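4.3 Fault during the recording sessions

In September we recorded demonstrations with two hand-held grippers. Each gripper has a white cube with square markers, and the tracking software, which we call Vudari, uses the markers to calculate the position of the hand. Our plan was 200 demonstrations at the shelf.

After 50 demonstrations, Soudabeh Soltani replayed the files and found that the right hand jumped by several centimeters in many of them. The left hand was correct.

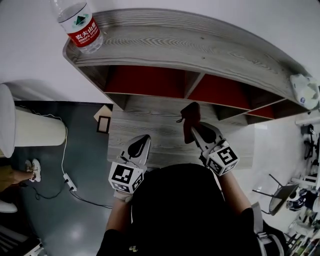 Figure 6. Work at the shelf, with an object held in the right gripper.

First we suspected the lighting, and we lost almost a week on this idea. The real cause was a loose screw under the right cube. When the fingers closed hard, the cube turned a little, but Vudari still used the old calibration. The software gave no warning – this is a weakness in our own code.

We tightened the screw, repeated the calibration and deleted all 50 files. Now the program compares the two cubes before each recording and stops if the error is too large. We have not yet tested this check with the heavier objects.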